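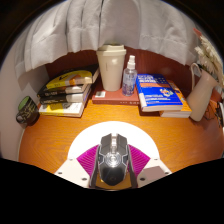
A reader wrote in after our last issue to ask whether the Aitken Playhouse was ever going to do a musical again, or if we should all just get used to two people arguing in a kitchen. Fair question! The same reader wanted to know why the touring shows always skip us and go to Stevlow, and whether anybody on the programming side had noticed that the last big sing-along night sold out.

Well, somebody noticed. The Aitken's summer show is a musical, it's a brand new one, and I got to sit in on a read-through last week. It's called The Skestent Line, and it runs for 13 performances in June.

The story takes place on a night train that has stopped in the snow outside a town called Skestent. There are nine passengers, one conductor, and a dining car that has run out of everything but soup. Over the course of one night they trade seats, secrets and (in one very funny number) shoes. I know a stuck train isn't the newest idea in the world, but the writing is quick and warm and the people talk like people. The conductor gets the first song and the last one, and in between she hardly sings at all, so when she finally opens up again near the end you've been waiting for it for an hour without knowing it.

And the music! I went in expecting piano ballads, and there are a couple, but most of the score is built on rhythm. The opening starts with the cast tapping on the tables in the reading room, and it grows into a seven-part round that had me grinning like a kid. There's a duet in the second act, "Other Side of the Glass," where two passengers in separate compartments sing the same tune half a beat apart. They had only been working on it a few days and it already gave me goosebumps. The song about the soup goes on a little too long for me, though the people sitting near me laughed all the way through, so what do I know.
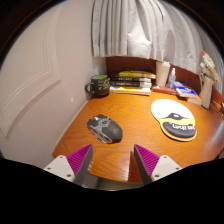 The band will be small, just five players, and they'll be on stage as part of the train, in the baggage car at the back. If you saw the Farier Street Company's chamber opera two summers ago you'll remember how well that worked, with the cello more or less acting in every scene. Farier Street is co-producing this one, and several of the same musicians are coming back. I'm told the accordion part is hard enough that it's been rewritten twice.

The set isn't finished, but there was a cardboard model in the lobby and I spent most of the break bent over it. The train cars roll apart and turn around, so you get the corridor side and the window side, and for the big ensemble numbers the whole thing opens out flat. Snow comes down in the second half. The model used salt.

A few practical things. The main house at the Aitken seats 629, but the balcony is closed for most of the run while the new rail goes in, so the choice will be smaller than usual. If you like to sit high up (I do, I like seeing the patterns in the dancing), the balcony is open for the last three nights only. Tickets start at $23, and subscribers can swap in from any other show this season at no charge. Call the box office for that one, because the website won't let you do it. The show runs around two hours with one intermission, and it's fine for older kids. There's one rude word, in the shoe song, and it rhymes with "Skestent" about as badly as you'd imagine.

There will also be an open rehearsal in the studio space before the run starts, free, with coffee. You'll see the cast work on two or three of the songs and then stop and fix things, which for me is half the fun of theater. Sign up at the desk in the lobby. Chairs are limited, and the studio gets warm, so leave the heavy sweater at home.

As for Stevlow, their summer season is two tribute concerts and a revival of a show we've all seen. I'll be driving over for one of the concerts, to be fair to them. But the one I'm marking in pen is ours. I've had that opening round stuck in my head since the read-through and I've been tapping it on the steering wheel at every red light.

Next issue: the youth theater's spring play, and a look at the costume sale.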